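vendus-edge
Hem and edge detection for cloth handling, with the grasp planner that goes with it

Maintainer: Rhiannon Gough
Status: in use on our own arms, interface still changing
Licence: code MIT, data CC BY 4.0

What this is

vendus-edge takes a single colour image from a wrist camera and returns a list of places where a cloth could be picked up by its edge. Each place comes with a direction, a closing angle for the fingers and a score. A small planner then picks one and turns it into a motion for a two-finger gripper. The package also holds the labelled images used to train the edge model, so that you can retrain it on your own fabrics.

It does not fold anything. Folding lives in a separate package called Plundach, which calls this one whenever it needs a new grasp. You can use vendus-edge without Plundach if all you want is the grasp list.

Contents of the repository

detect/ – the edge model and its weights
plan/ – grasp selection and approach motions
control/ – the closing routine, with force and width limits
label/ – the labelling tool, called Zarell, which runs in a browser
data/ – images, masks and episode logs
tests/ – short checks that need no robot

Installing

You need Python 3.10 or later. A graphics card helps but the small model will run without one, at a lower rate. Clone the repository, make a fresh environment and run:

pip install -e .
vendus-edge fetch-weights
vendus-edge check

The last command loads the model, runs it on a stored image and compares the result with a saved one. If it prints "edges match" you are ready to go. If it prints "edges differ" the usual cause is an old copy of the weights in the cache folder. Clear the folder and fetch them again.

Running the detector

vendus-edge detect input.png --out grasps.json

The output file has one entry per candidate. The fields are:

u, v – position of the grasp point in the image
tangent – direction of the edge at that point, in radians
side – which side of the line the cloth lies on
kind – one of raw, hem, fold or unsure
score – between 0 and 1

The kind field matters most to the planner. A hem is a finished edge with stitching. A fold is a place where the cloth doubles back on itself and looks like an edge from the camera but has cloth on both sides of it. Raw covers cut edges with no finish. Unsure is used when the two best classes score within a set margin of each other, and the planner will skip these unless you pass --allow-unsure.

Stitching turned out to be a stronger cue than we expected. On thick pile fabrics the outline against the table is soft and moves by several pixels depending on the light, while the row of stitches stays put. The model has a separate output for stitch lines for this reason, and the tangent is taken from the stitch line when one is found. 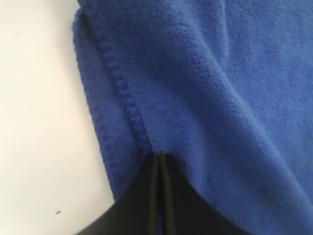

Hems that lie on top of another layer need some care. If the cloth has been turned under, the stitched line and the outer boundary are two separate lines that run close together, and an early version of the detector used to report whichever was darker. The current version reports both and links them with a shared pair_id. The planner then chooses by the layers setting: top closes on the stitched line only, all goes for everything down to the table, and auto leaves it to the score.

The closing routine

Closing happens in two stages. The fingers come down at the approach angle until the force reading rises past touch_force, then close at slow speed until the width stops changing or grip_force is reached. The width at which they stop is logged as closed_width.

We use closed_width as a rough guide to how many layers are held. It works tolerably on flat cotton. On fleece and looped fabrics the pile squashes by an amount that varies from cloth to cloth, so treat the layer estimate as a hint. There is a calibration script, control/calibrate_width.py, which asks you to close on one layer, then two, and stores the result under a fabric name. Do this for each fabric you plan to use.

Default settings are in control/defaults.yaml. The values suit our fingers, which come to a narrow tip. With wide flat pads you will probably want a larger approach offset, otherwise the pads push the cloth away before they close on it.

Data

The data folder holds 1,099 labelled images, all from wrist cameras. They cover 16 fabrics, among them tea towels, fleece, felt, jersey and a few kinds of microfibre. Every image has an edge mask, a stitch mask (which may be empty) and a short text note.

There are also logs from some 365 grasp attempts. A log has the joint positions, gripper width, force reading and the camera stream. The outcome field was filled in by hand and takes the values held, slipped, missed or wrong_layers. Attempts where the person labelling could not decide were left out.

Of the images, 192 are kept back for testing. The split is by cloth, so no cloth in the test set appears in the training set, though the same type of fabric may. Please keep to this split if you report numbers. An earlier split by image gave results that were far too good.

Labelling was done in Zarell by two people, each image by one person, with Rhiannon Gough going through the stitch masks afterwards. The rules they worked to are in label/RULES.txt. The main ones:

Draw the edge where the fabric ends, ignoring stray fibres.
Mark stitches as one continuous line, even where pile hides part of it.
Where the gripper covers an edge, stop the line at the finger. Do not guess what is behind it.
Lint and marks on the table are not labelled.

Known problems

Most of the images were taken over a pale table. The model is noticeably worse on dark surfaces, and on black cloth over a dark surface it should not be trusted.

Sharp folds in stiff cotton are sometimes labelled as raw edges. Fleece gives fewer of these errors, as its folds are broad and the shading across them is gradual.

Stitch lines that are the same colour as the fabric are found well at close range and poorly from further off. If the first look from above finds nothing, ask for a second one from closer in with --second-look. This adds time to each cycle.

Patterned cloth is hardly covered. Stripes that run alongside a hem confuse the stitch output badly, and adding more of them to the training set is on the list.

Camera exposure is fixed in our set-up. With automatic exposure the brightness changes as the gripper comes down and the tangent can jump between frames. Switch it off if your camera lets you.

Retraining

Put new images in data/extra, label them in Zarell and run:

vendus-edge train --config configs/small.yaml --extra data/extra

Training starts from the released weights unless you pass --from-scratch. For a single new fabric, a few dozen images taken at different heights and angles are normally enough to bring the scores up. Include a few with the fingers already closed on the edge, because the tracker uses the same model while the cloth is being lifted.

Changes since the last release

pair_id added to the output
layers setting added to the planner, default auto
Stojanovska filter for smoothing tangents is now optional and off by default
touch_force is now read once per episode, before it was read on every step
Fixed a crash in the labelling tool when a mask was saved empty
The old JSON format (version 1) can still be read but is no longer written

Reporting a fault

Open an issue and attach the input image, the output JSON and the settings file. For faults in the closing routine, attach the episode log as well. If the cloth is one we do not have, say what it is made of and how the edge is finished.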